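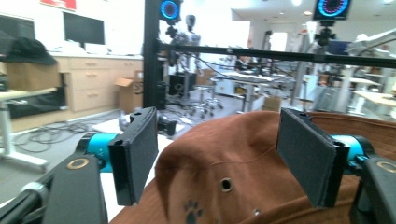
Rust-brown hat with paw-print logo

Olent Residents' Group
Minutes, June meeting
Posted by the secretary, 7.30 pm

1. Bus shelter
Owino has quoted 644 for a new roof and bench. The meeting asked why the last quote, for what looks like the same job, was 400. No answer in the letter. Several present doubted the work would start before winter, whatever was signed. Agreed to ask for a full breakdown and pay nothing yet.

2. Pivalano leaflet
The leaflet claims the new timetable will bring 300 extra passengers a week. The meeting could not see where they would come from – the evening bus is being dropped. Secretary to write and ask how the figure was reached.
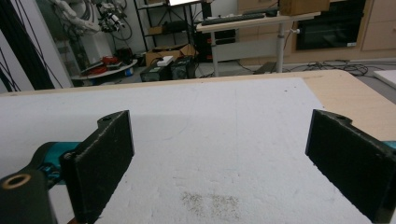
A resident from the Fonen end said the evening bus was the only one she used, and she would believe in extra passengers when she had to stand. Another thought a petition might help. The chair noted that the last one had 200 names and got a two-line reply.

3. Any other business
Hedge by the stop still not cut. Carried over again.

Next meeting in the usual room, 7 pm.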